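Welto Play Kitchen Cookware Set - four months in and still out on the table every day
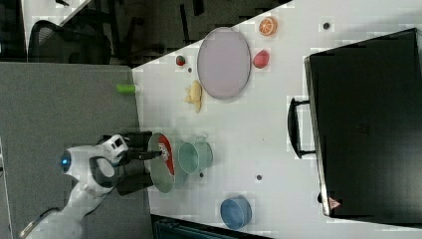 The short version

I love this set. I bought it in December as a holiday present for a four-year-old and a two-year-old, fully expecting it to be scattered under the couch by New Year's, and it has become the thing they go to first thing in the morning, before breakfast (which is a little ironic, given that it's all pretend breakfast).

What we have

Ours is the Welto cookware and dishes bundle with the food pack added on. The pot is a light mint green with a little handle on the side, and it has a round lid to go with it, pale green around the rim with a red face and a white design printed on it. Then there's a blue bowl, a big oval plate in a pale lavender pink with a gray rim, and the food. The orange slice is my favorite piece by a mile, with the white lines fanning out from the middle like a real one. We've also got a strawberry with a green top and a round red fruit that is an apple or a plum depending on who's cooking.

And then there's the yellow one. The four-year-old says banana. The two-year-old says bread. I've looked at it many times and I can see both arguments! It gets served as either and no customer has sent it back.

What I like best

The colors, first of all. I was nervous about these because so many play kitchen sets come in the same screaming primary shades, and this one mixes soft colors with a few bright ones. The mint and the lavender look lovely together on a white table, and the fruit really pops next to them. I leave it out when people come over, and I can't say that about much else in our toy corner.

The plate is the star, though. It's the biggest dish we have in the set and there's enough room on it for a proper spread, so the kids can both put food on it at once without elbows getting involved. Before this we had a Stilex set with four tiny round plates, and each one held a single grape and a lot of resentment. One big platter to share has made for much better dinner parties.

The lid gets more use than I expected. It's a lid, obviously, but it's also a steering wheel, a pizza, and the thing you lift off with a big "ta-da" when the soup is ready. The printed side is still bright after four months of this, and we are not gentle people.

The pot is wide enough for small hands to get in and out of, and that mattered a lot with our two-year-old, who used to get very cross at the narrow little saucepans in our old set. Stirring, dumping out, putting everything back in, starting over - that's a solid half hour on a rainy afternoon.

What could be better

I'd have liked a second bowl. With two kids and one blue bowl there is a negotiation every single time, and I ended up bringing in a cereal bowl from the real kitchen to keep the peace.

The food doesn't come with anything to store it in. Ours lives inside the pot with the lid on, and it works fine until someone wants to cook and has to tip everything out first.

I'd also love a few vegetables. It's a very fruit-heavy menu over here.

Cleaning

Warm water, a drop of dish soap, a wipe with a soft cloth. I do the whole lot in the sink on a Welto cleaning day (my name for it, the kids find this very exciting) and leave it on a towel overnight. I haven't tried the dishwasher and don't plan to.

Compared with the others

I looked at the Kemppainen set before buying. It's beautiful, but you get fewer pieces and the look is much plainer, and I think my two would have drifted away from it. The Brumus one had 1,137 reviews when I checked and plenty of them were happy, but it comes with a whole stove unit and we don't have the floor space. If you do, it might be worth a look.

Would I buy it again?

Yes, in a heartbeat, and I already did, for my niece's third birthday. I'd say it suits ages two to five or so. Get the food pack with it if you can, because the pot and plate are so much more fun with something to serve.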